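Fedham Workshop Opens Plans for Home Tidying Arm

FEDHAM, April - Members of the Fedham shared workshop have released the full plans, parts list and control software for Brimon, a robot arm project meant for picking up soft household items in ordinary living rooms. The files are free to download and may be changed and shared by anyone.

Brimon began as an evening project at one bench in the Fondholm building. The group wanted to find out how far a small team could get with a two-finger gripper, a wrist camera and software written after work. The base, the mounting plates and the cable guides are all home built. The release covers those parts, along with 39 printable pieces and the drawings needed to cut the plates by hand or on a small mill.

Most of the work since winter has gone into soft goods. Boxes and cups have edges that a camera can find. Pillows, throws and plastic bags fold, sag and change shape when touched, and patterned upholstery makes it harder for the software to tell where an item ends and the seat begins. For that reason the group moved much of its testing off the bench and into furnished rooms, where the arm works at seat height among cushions, trim and carved wood.

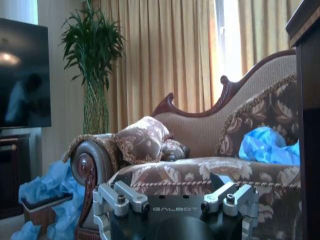

Srithong, a workshop in the next county building from the same plans, reports that thin plastic is still the hardest thing to pick up, and that slowing the last part of the finger travel helped more than any change to the camera settings. Its members have asked for a softer fingertip as the next step - the Fedham group has put that on its list for the summer.

The download includes 3762 labeled wrist camera pictures, sorted by room and by type of item. Builders can use them to train the item finder before they have collected any pictures of their own. A log of 1000 pick attempts is included as well, with failed attempts left in and marked by cause. The most common entries are a missed edge, a slipped grip and a finger catching on braid or fringe.

Brimon is a hobby project and is not sold as a product. It should be run with a person in the room and the stop button within reach. The build guide lists the tools needed at each stage and notes which steps call for a second pair of hands.

The workshop will hold an open evening at the Fondholm building in May, starting at 7 p.m. Entry is free and limited to 25 visitors. Places can be reserved at the front desk or through the contact form on the workshop's website.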